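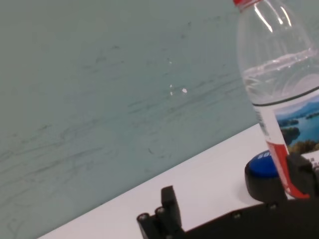 ### 5.3 Failure analysis: bottle contacts during button approach

The largest group of failures in the Trornholm runs came from the arm touching an object that was not the target. Out of 1,012 episodes, 8 ended in a protective stop. We went through the logs of all of them by hand, and this section covers what we found.

In every one of the 8 episodes the task was to press a push button with a water bottle standing next to it. The policy had been trained on the Enriquez demonstrations, where the button and the bottle were kept well apart. In the test layouts they could be close together. Figure 3 shows a wrist view from this condition. The bottle covers the right side of the button, so the camera gets only the left part of the blue top and its black housing, and a bracket of the arm is alongside the base of the bottle.

The first thing to go wrong was the target estimate. The detector fits a circle to the visible part of the button top and passes its center to the planner. When one side is hidden, the fit shrinks and the center moves toward the side that can still be seen. The planner then corrects on each new image, and the fingers make a series of small sideways moves close to the table. In a clear layout these moves do no harm. Next to a bottle they carry the wide parts of the gripper into space that has never been checked.

That space was unchecked through a mistake of ours. The collision model used by the Kedano planner contained the fingers, the palm and the arm links. It did not contain the bracket, which was added in April after the model had been exported. The planner therefore reported a clear path in cases where the bracket and the bottle overlapped. The depth filter made this worse. Clear plastic returned few valid points, and the filter dropped clusters with fewer than 400 points as noise. On several frames the only part of the bottle left in the map was the printed label, with nothing above it.

The force limit was the last line of defense and it worked as set, but it was set too high for this kind of contact. A bottle that is free to slide gives little resistance. In 3 of the episodes the arm pushed the bottle sideways and the stop triggered only once the bottle had tipped over. In the other 5 the bottle stayed upright and was trapped against the housing of the button, which raised the force quickly. No one was inside the cell during any of these episodes. We still class all of them as safety events – the same motion with a person's hand in place of the bottle would not have stopped any sooner.

We made the following changes before the second round of runs:

- The bracket was added to the collision model with a margin on all sides.
- The circle fit now uses a fixed radius for each known button, so a hidden edge no longer moves the center.
- The point threshold was lowered, and any label-sized cluster is extended upward to the height of the tallest object in the set.
- Sideways moves near the table run at reduced speed with a separate, lower force limit.

The lower point threshold has a cost. Reflections from the tabletop now enter the map as small obstacles, and the planner sometimes refuses a path that is in fact free. Nia Gronow reviewed these refusals and proposed a check across consecutive frames, which removes most of them but adds a delay before each approach. We left the check on for all runs with the Revero gripper.

One question is still open. The policy has no way to decide that a button is too crowded to press. It either finds a path or times out, and a timeout leaves the arm parked close to the objects. A retreat motion was written but had not been tested when the runs closed on 2020-12-18, and it is not part of the results in Section 6.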